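Carrying on from where we stopped last time -- I promised the evening group I would write up the part on sorting printed cloth, and my apologies that it has taken me until February to do it.

## Unit 2: Prints, grounds and motifs

When you pick up a printed fabric, try to talk about the ground first and the motif second. The ground is simply the color everything else sits on. The motif is the flower, the leaf, the ring, whatever repeats. Beginners nearly always do it the other way round (I certainly did, and Armelle Aubert, who taught me, was very patient with it!), and then two quite different florals end up in the same pile.

For your swatch cards, please write down:

- the ground color, in plain words
- the motifs and their colors
- the surface, satiny or dull
- any spot or worn place, and where it is

The Masson reader covers grounds on page 66, and Kanini Mugo's short chapter on small florals is lovely if you have a spare evening.

Satiny cloth slides about, so lift it by a corner and let the rest hang before you decide on its color. Folds darken a pink more than you would expect -- look at it again once it has settled.
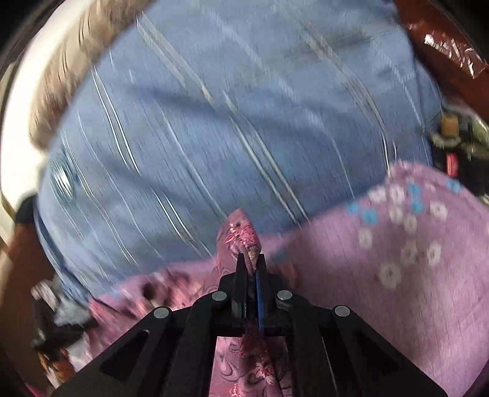 Please bring your finished cards to the next session, along with one floral from home that you find hard to name.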